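Galtberg student robotics club, spring talk
Speaker notes, April 2021

Slide 4. Start slow. Say what the club set out to do: sort household objects into a box, using recorded human demonstrations. Ragnheiður Bisgaard's team logged 50 demonstrations before the first training run. Ask the room if 50 sounds like a lot. Pause.

Slide 5. Leave it up while talking.

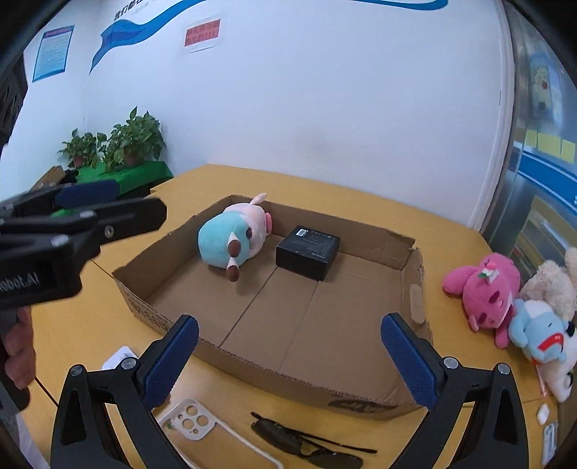 Sorting task: soft toys, a cardboard box, grippers at the table.

Point out the plush toys. They squash, so a sloppy grip still counts as a grip. Would the score hold up with the sunglasses? I doubt it, and I told Þórarinn so in December.

Slide 6. The 21 successes. Same table, same box each time. Don't call this "generalizing." If someone brings up the Arkholm contest, say we placed and move on.

Slide 7. Two things I want before I believe any of it: a different table, and a scorer from outside the club. Then questions.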